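Projects > Luria > Progress reports

04/04/2026
By Annelore Harms

2 comments | 3 shares

Luria toy and household lending room: progress report for March

Prepared for Henrik Fuchs, Nolte Fund

Summary

The lending room at Prunuta is on schedule. The shelving is up, the intake table is in use, and the first part of the donated stock has been sorted. Spending is within the amount agreed for the quarter. One item, the label printer, has been moved to the next period.

Work done in March

We started the month with the donations from the Festosano street fair. They came in mixed bags, with soft toys, plastic toys and kitchen things together, and sorting took longer than we had planned. We now ask donors to keep toys and kitchen items apart, and the last two deliveries were much easier to handle.

Soft toys are checked for open seams, loose eyes and missing tags before they go to the laundry. Anything with a split seam goes in the repair box. Hard toys are wiped down and checked for cracks and battery covers that do not close. Toys that fail are recorded and thrown out.

The kitchen shelf was not in the original plan. Families who came to ask about toys also asked to borrow dish racks, wash tubs and baking pans, mostly for birthdays and visits. Henrik agreed to a small trial in his note after the February meeting. Folding pieces are the most useful to us, as the shelf is narrow. Each one is opened out fully at intake, checked at the corners and feet, and folded again before it is shelved.

The old rectangular desk has gone back to the store room. The round gray table now serves for all handling and sorting work. It gives more space to lay things out, although small items do end up on the far side and people have to reach for them.

Money

The quarterly grant was $500. Shelving and hardware took most of it, and $90 is left. We would like to carry this over and put it toward lidded bins for the soft toys. Receipts are in the shared folder under Luria, with the shelving invoice listed first. No money has been spent on the kitchen shelf.

Problems

The laundry arrangement is slow. Bags come back late and the soft toys pile up behind it. We have asked for a fixed pickup time and are waiting for an answer.

The check sheet has one column for condition, and people fill it in differently. "Fair" has been used for a stained toy and for one in good order but an old style. A revised sheet is being tested now.

At the table 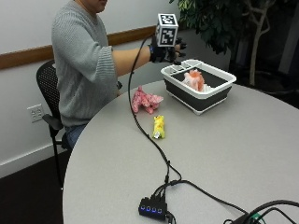
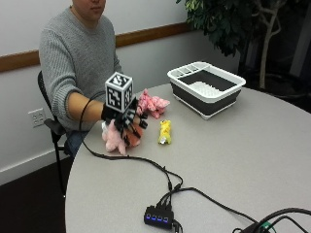

Both show the round table with a folding piece for the kitchen shelf, with pink plush and a small yellow item out on the table; the second has two pink plush toys.

Next steps

Finish the remaining Festosano bags and put the new check sheet into use.

Buy the lidded bins if the carryover is approved.

Get a second price for the label printer. The first quote did not include labels.

Send Henrik the list of kitchen items on trial, with the loan period for each.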